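FOR IMMEDIATE RELEASE
1/1/23

Tikidov opens February orders for hand-held gripper pairs and publishes a planning guide for first-time buyers

Tikidov will take orders in February for its hand-held gripper pairs, the tools its own staff use to collect manipulation data in ordinary homes. The company is also releasing a planning guide for labs and small robotics firms that are putting together their first equipment budget. The guide is free and covers purchase, spares, home visits and storage of recordings. 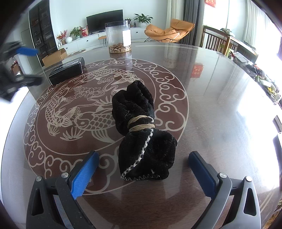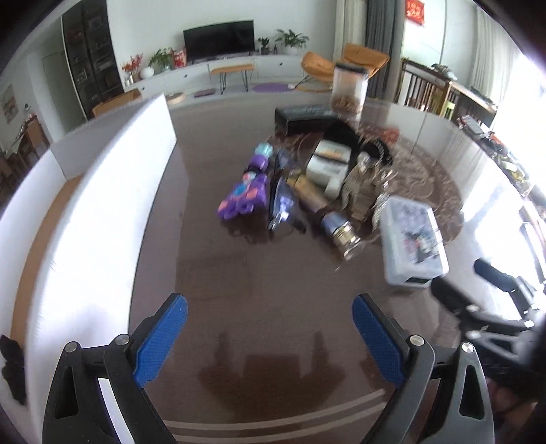

The gripper pair is sold as a set of two, one for each hand. Orders placed in February will ship from the Utora warehouse in the order they are received. A deposit is due when the order is placed and the balance is due on shipment. Buyers who need a purchase order number on the invoice should send it with the deposit.

Tikidov wrote the guide after questions from customers who had budgeted for the tools and very little else. In the company's own program, the hardware was the smaller part of the first year's spending. Operator hours, travel between homes and the time needed to check recordings came to more.

"People ask us for the unit price and then they stop asking," said Osian Ifans, who runs equipment planning at Tikidov. "I would like to see the labor line before I see the hardware line. If you can pay for the grippers but you can't pay anyone to use them until summer, order later. The price will be the same."

The guide recommends that a team starting from nothing buy two pairs and plan for 20 homes in the first round. The second pair is there so that work can go on while the first is being serviced. Grip pads are treated as a consumable and get their own line in the sample budget. So do screws for the jaw linkages, which the guide suggests ordering with the tools to save on shipping.

A separate section deals with objects. Tikidov advises against buying a standard kit for every home. Teams get more variety from what a household already has on hand, and the money saved can go toward more visits. The guide does set aside a small amount for soft goods and for containers with lids, as homes differ in how many they can offer. It also includes a form for recording which items belong to the household, to be signed before work begins and again when it ends.

Tables are covered too. Glossy tops reflect daylight and the tools themselves, and the guide asks planners to decide in advance whether they want those conditions in their data. Teams that do not should allow for window coverings or schedule evening visits, and should expect evening hours to cost more.

The sample budget runs for nine months and comes as a spreadsheet. Rates for labor and travel are left blank to be filled in locally. Storage is worked out from hours recorded per week, with a second copy assumed.

Service for the gripper pairs will be handled by Rondonuwu, which already maintains Tikidov's in-house tools. Customers may buy a service plan with the order or add one later. The plan covers inspection, joint adjustment and replacement of worn linkages. It does not cover grip pads or damage from drops.

Flollar, the leasing firm, will offer terms to buyers who would prefer to spread the cost. Leased pairs carry the same service options as purchased ones. Lease applications go to Flollar directly and should be approved before an order is placed with Tikidov.

Existing customers do not need to reorder to receive the guide. It will be sent to the contact listed on their account. Anyone else may request a copy from the Tikidov sales desk, which will also answer questions on deposits, shipping and tax documents.

About Tikidov
Tikidov makes hand-held gripper tools and collects manipulation data in homes for robotics developers.

Media contact
Osian Ifans, Equipment Planning, Tikidov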